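Course notes, unit 7: Main memory and the processor

Reading for this unit is the Hendricks chapter on memory, up to the section on virtual addresses. Skip the worked example on tape storage. The lab sheet is separate and is due with the unit 8 problems.

## 1. Why there is a hierarchy

A processor can only work on values held in its registers. There are very few of them, so programs keep nearly all their data somewhere else and move it in and out as needed. The places it can be kept differ in speed and size:

- registers, inside the core
- cache, on the same chip as the core
- main memory, on separate chips
- disk or solid-state storage

Going down the list, each level is larger, slower and cheaper per byte. The hardware handles movement between cache and main memory. The operating system handles movement between main memory and storage.

## 2. Locality

The arrangement works on the condition that programs reuse what they have touched recently and tend to touch things stored close together. The first habit is *temporal locality*, the second *spatial locality*. A loop counter shows temporal locality. Walking through an array from first element to last shows spatial locality.

Caches take advantage of the second one by loading a whole line at a time, even when the program asked for a single byte.

## 3. Average access time

The formula to know for the test:

 average time = hit time + (miss rate × miss penalty)

**Example.** A cache has a hit time of 1 cycle and a miss penalty of 70 cycles. The miss rate is 10 percent. The average is 1 + (0.10 × 70) = 8 cycles.

Now suppose a change to the program brings the miss rate down to 5 percent. The average becomes 1 + 3.5 = 4.5 cycles. The processor and the memory are the same as before — only the order of the accesses changed.

A common mistake is to multiply the hit time by the hit rate as well. In this course the penalty is always the *extra* time on top of the hit time, so the hit time is paid on every access.

## 4. DRAM

Main memory is made of dynamic RAM. Each bit is stored as charge on a tiny capacitor with one transistor to control access. The charge leaks, so every row has to be read and written back on a regular schedule. This is called refresh. Static RAM, used for caches, needs no refresh but takes more transistors per bit.

Cells are laid out in rows and columns. To read one, the controller opens the row, copies it into a row buffer, and then picks the column. A second read from the same row is faster because the row is already open. Csaba Lakatos will go through the timing diagram in the problem session; bring a ruler.

## 5. Channels

Modules are connected to the memory controller by channels. Two matching modules on two channels can be accessed in parallel, and this raises bandwidth. The delay of a single access stays much the same. Keep bandwidth and latency apart in your answers.

## Problems

1. A cache has a hit time of 2 cycles, a miss rate of 4 percent and a miss penalty of 246 cycles. Find the average access time.
2. Using the same cache, what miss rate would give an average of 7 cycles?
3. A two-dimensional array is stored row by row. Explain why a loop that goes down the columns usually runs slower than one that goes along the rows.

Questions on problem 2 go to Gerardo Mercado.

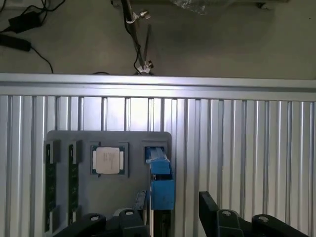

*Figure 13. Memory modules and a CPU in its socket.*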